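Tegan McKinnon
@teganmckinnon

ok skin thread. switched off the clay masks in December and people keep asking what I'm using so I'm typing it all once, from my phone, waiting on a bagel

1/ background: oily forehead, dry cheeks, chin that does whatever it wants. clay twice a week for years. felt amazing for an hour then my cheeks would sting when I smiled

2/ so no clay. swapped in the Umora overnight balm first. thick. smells like oatmeal. a pea size for the whole face, I used way more than that the first week and slid off my own pillow

3/ the Umora jar is a pain btw. lid cross-threads every single time. I decant into an old lip balm tin now

4/ cleanser: Flaririk gel, the one without the scrubby bits. does not foam much. if you need foam to feel clean you'll hate it for a few days and then stop noticing

5/ do NOT use the scrubby Flaririk on the same night as the balm. I did. red until lunch the next day. my mom asked if I'd been skiing

6/ toner: none. I had three. gave two to my sister, the third is under the sink with the drain stuff where it belongs

7/ someone asked about the Vigfúsdóttir moss cream. yes I tried it. 33 bucks for a tube the size of my thumb. it's nice?? very cool on the skin, soaks in fast, no shine. would I rebuy, maybe on sale

8/ the Vigfúsdóttir is better in the morning imo. under sunscreen it doesn't pill. the Umora pills like crazy under sunscreen so night only

9/ bagel's here, hang on

10/ ok back. patch testing. inside of the elbow, 12 hours minimum, I know it's boring. I skipped it with a vitamin c thing last year and had a stripe on my jaw for my cousin's wedding. in all the pictures. forever

11/ costs since I know that's next. added up the receipts and I spent 226 on face stuff last year, nearly 193 of it before I quit the masks. most of that was stuff I used twice. the masks themselves weren't even the expensive part it was all the "repair" creams for after the masks lol

12/ Flevemcombe washcloths. thin muslin ones. get the plain white so you can boil them. the gray ones look nicer on the hook but they bled on my towel and I'm still mad

13/ how I do it at night: gel on dry skin, rub it in, warm cloth over the face till it cools off, wipe, done. balm while skin's still damp. whole thing takes less time than brushing my teeth

14/ morning is just water and the moss cream and sunscreen. if I wake up greasy I use a tiny bit of the gel on the forehead only, never the cheecks

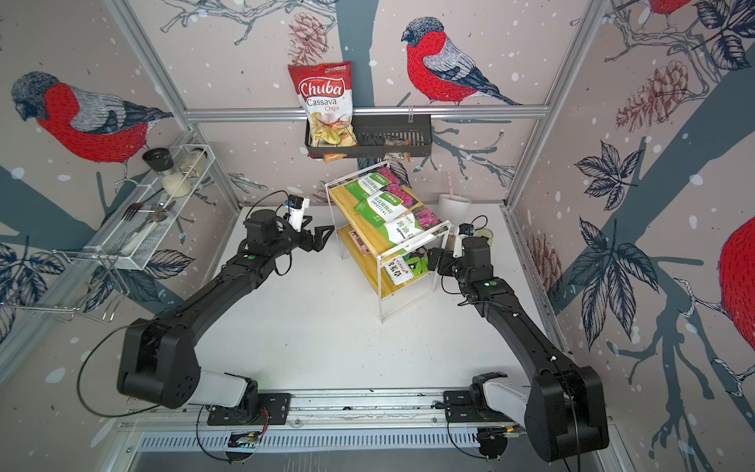

bullfinches and pinecones on pale pink, winter mood all the way

15/ winter note: if the heat's on all night, put the balm around your nose twice. once at bedtime, again if you get up to pee. sounds dumb, flaking stopped

16/ replies asking about blackheads. still have them. smaller maybe? the clay didn't get rid of them either so I'm calling it a tie

17/ no I don't know if it's ok with retinol, ask your derm, I can't use retinol, I peel like an onion

18/ also if you've got a beard the balm gets stuck in it. my husband tried. use the moss cream or just go without and do the part above the beard. he wants me to say his forehead looks great. it does look great

19/ fragrance: Umora has a little, from the oats or whatever they add to make it smell like oats. Vigfúsdóttir smells like nothing and then a bit like rain. Flaririk smells like a pool for one second

20/ somebody's gonna say just use petroleum jelly. I did that in college. broke out along my hairline every time, if it works for you then great, you are saving so much money

21/ will update when I finish the second jar of balm. going slow on it now that I measure. muting this til tonite, got a 2pm and there's cream cheese on my sleeve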